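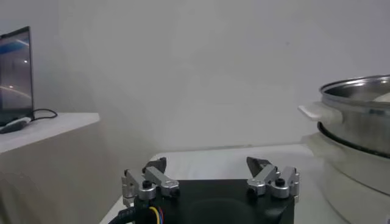 Was the bus money for this school year or the next one, a parent in the second row wanted to know, before I'd even gotten the recorder going. It's for next year. The town is only taking names now, and first payments go out in November.

So, these are my notes from the Fasville school travel aid meeting, Apr 23, 2019, Ghaffari Hall, doors open at 7. I write fast and spell badly, so tell me if I've got something wrong and I'll fix it before these get approved.

Last meeting's minutes. Approved with one change. I had put the Zalton stop on the wrong side of the bridge (sorry, I don't ride that line!).

Where the sign-up stands. The town clerk's office has 1,631 applications in. Of those, 38 came back because the proof of address was missing or too old. A phone bill is fine, a magazine label is not. Families on that list get a letter and can bring the paper to the front counter any weekday morning, no new form needed.

The amount. Each student who qualifies gets $200 for the year, in two halves. We had a long back and forth over whether it should go out as a check or be loaded on the Plaltis bus card. I was for the checks myself, as we have kids on the north side who get driven in by a neighbor and never touch a bus. Others liked the card - you can't lose it down the back of the couch quite as easily, somebody said, and three people said oh yes you can. We voted to let each family pick. Passed, with two against.

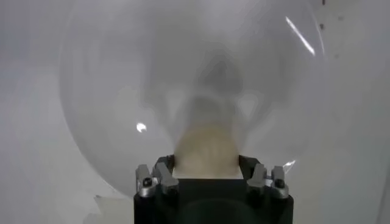
The form will need a box for that choice, and I said I'd draft the wording and send it to the clerk by Friday. I also want the Spanish version to go up on the same day as the English one this time, not two weeks later like last year.

Zalton route. The bus company wrote to say the early run will have 8 stops in the fall, down one. The stop going away is the one by the feed store. Two parents were pretty upset about it and I don't blame them, it's a long walk in the dark with a first grader. We agreed to write back and ask for the stop to stay through the winter. No vote taken, but I didn't hear any objections.

Other business. High school seniors who turn 18 during the year are still covered, as long as they're enrolled. Somebody asked about homeschool families who use the science lab at the high school - we didn't have an answer, so it's on the list for next time.

We wrapped up at 8:40 and I locked the side door.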